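Print this page | E-mail this chapter to a colleague

Chapter 6
Comparing Grippers Fairly

Most gripper comparisons are decided before the first object is picked up. Someone has a favourite, the favourite gets the good cable and the fresh pads, and by teatime a table of results exists which proves what everybody believed at breakfast. This chapter is about how to avoid that, or at least how to be caught doing it.

We begin with the dullest part of the job, the empty bench. When Veronika Szabó and Juraj Ondrejka compared two parallel grippers at the Plodandale workshop one November, they had a box of test objects ready and were itching to use it. Friederike Sauerland, who was paying, made them spend the first morning picking up nothing at all. The arm went to its start pose, the fingers opened, the wrist camera took its view, and the whole thing was done again. Ondrejka's notes for that morning contain the word "again" and a drawing of a sheep. 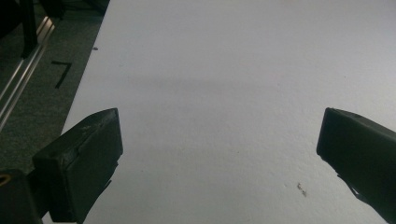 Figure 6.1 Fingers apart over the bare work surface, from the gripper camera. The pale surface is also the background for every later trial.

What does a view like this tell you? First, what the camera will see when there is nothing to see. A white surface under soft light is seldom evenly white. In Figure 6.1 a band of shadow lies across the middle, and near the right finger there is a little patch of brownish specks. A person ignores both. A controller that looks for dark things on a light ground may be more polite and try to pick them up. The Bokach controller, on its default threshold, made 2 attempts on a shadow before lunch, and reported success on one of them.

Secondly, it tells you how much of the picture the gripper uses up. Large square fingers are sturdy and easy to fit, and they also sit in the lower half of the view like two people in tall hats at the theatre. If gripper A hides more of the surface than gripper B, the two are not being given the same task, whatever the heading on your results sheet says. Write this down before you start. It is surprisingly hard to remember once your favourite is losing.

Thirdly, it gives you something to check against. Pick features that ought to stay put: the edge of the table, a tape mark on the floor, a length of rail. Save one view as your reference and compare later ones with it. If the tape has wandered, so has your camera, your arm or your tape. Szabó's rule was to suspect them in order of price, cheapest first.
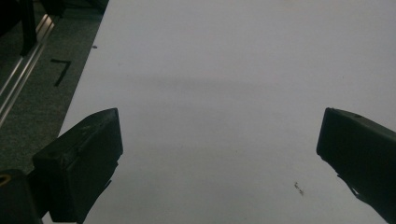
Figure 6.2 Another view from the same session, fingers wide open. Compare the table edge, the tape mark on the carpet and the rail with Figure 6.1.

Put the two figures side by side and try it yourself before reading on. Then look at the fingers. Scuffs on the upper faces are harmless enough, but worn pads are a different matter, and you cannot judge a pad's grip from a picture. The Ustach pads in this comparison were rated by their fitter, Grímur Vestergaard, for 3000 cycles. He changed them at 2000 and declined to discuss it.

The full trial came to 600 grasps, split equally between the grippers. Section 6.1 deals with choosing the objects, and Section 6.2 with the order in which to present them, a subject on which Szabó and Ondrejka are still not speaking.

Print this page | E-mail this chapter to a colleague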